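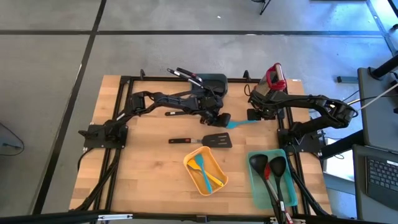 ## Thread: selling wrapped drops to small shops, what I learned since April

**Annelies Strebel** · Sep 4, 2025

**1/** Several shop owners asked me how our wholesale works at Livudwood, and I always answer the same in private messages. So I write it once in public. It is a long thread, please take a coffee.

**2/** We make hard fruit drops. Four flavors the whole year: black currant, lemon, sour cherry and anise. In winter there is also a ginger one. All of them are individually wrapped now. Until April we sold them naked in bulk, and I will come to that.

**3/** The bulk drops were cheaper for us and prettier in a glass jar. But in a humid shop they stick together after a few days and the owner must break them with a spoon. I saw it myself in Tradelville, in a very nice store, and I was a little ashamed.

**4/** The wrapping is a simple twist at both ends, clear film, no print. I wanted wax paper. With our lemon drops the wax paper took up oil and became gray in the corners, and I had to give up the idea. Maybe one day I try it again with the anise.

**5/** Each refill bag has 100 drops of one flavor. We don't mix flavors inside a bag. I know some of you want a mixed bag, and the question comes every month. The anise gives its smell to everything. After two weeks you would have anise lemon, anise cherry and anise anise.

**6/** You can mix them in your own jar if your jar sells fast. I would still keep the anise separate, with its own lid.

**7/** Price question. I don't post the prices here because they are different for shops who collect and shops who receive by freight. Write me an email and you get the list on the same day, or the next morning when we are cooking.

**8/** Minimum order is one case for the first time. After the first time also one case. I was told by other makers that this is foolish. For a small shop on a small street, one case is already a real decision, and I prefer they order again.

**9/** Custom labels: yes, but from 1000 labels. This is the printer's number and I can't move it. The good news is that you don't need to use them all at once. We keep your roll on our shelf and put the labels on as you order.

---

**10/** Now about the labels, because here we made the most expensive mistake of the summer.

**11/** Gallagher is a gift shop with two rooms and a long counter, they have been with us from the beginning. They ordered 776 small bags for a street festival, with their own label. I checked the spelling, I checked the logo, I checked the ingredients. I didn't check the glue.

**12/** The glue was made for paper. Our small bags are film. On the second day the labels began to lift at one corner, then at two corners. We took off every label by hand and put new ones, three evenings. The bags arrived on time, but I don't want to do this again in my life.

**13/** So if you order labels from your own printer and send them to us: ask for an adhesive for *flexible film*. Use exactly these words. And please send me five test labels first. I stick them on and leave them over a weekend, and then I tell you yes or no.

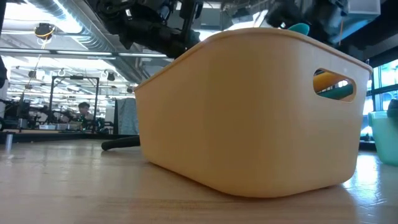
*A peach-orange storage basket on the wooden tabletop.*

**14/** Display. We used to supply a glass jar with a wooden scoop. With wrapped drops a scoop isn't practical, people use their hand. A wide opening is better than a tall jar. I have seen customers who put in the hand and then can't take it out with the candy in it, and they become red in the face.

**15/** Keep the drops away from the window. The sugar doesn't mind so much, but the sour cherry loses its color and looks old when it isn't old at all. Near the register is the best place, at the height of an elbow.

**16/** Somebody asked if we count or weigh. We weigh. A bag can have one drop more, never one less. If you find one less, send me a message and I believe you.

**17/** Allergens: no milk, no nuts, no gluten in the drops. We share the kitchen with no other maker. The full sheet comes with each case, and since last month it is also glued inside the lid, because the loose sheets got lost.

**18/** Best before is eighteen months if the bag stays closed. Once opened, I would sell them within six weeks. They are still good later, only the wrapping gets a bit sticky at the twist.

**19/** A small statistic for those who like it. Since April we have sent out 3461 refill bags. Black currant is first. Lemon is second. Anise is last, and the people who buy anise are the ones who write us letters.

**20/** From October we try a new thing with the name Bratberg. It is a salted butter drop, smaller, in a golden wrap, after a recipe I have worked on since last winter. This one **does** contain milk, so it gets its own case, its own sheet and its own cooking day.

**21/** I can send three Bratberg drops in an envelope to every shop who has ordered from us before. New shops also, if you write me where you are and what else you sell. Please don't ask me for a pound of samples, it happened.

**22/** Freight goes out on Mondays and Wednesdays. In the hot weeks only on Mondays, so that no case stays in a truck over the weekend. For pick-up you ring at the side door, the front one is only for the office.

**23/** Edit to number 9: yes, you can have two designs on one print run, if the size and the paper are the same. The 1000 is then for both together. Thank you to the reader who asked, I had to call the printer for this.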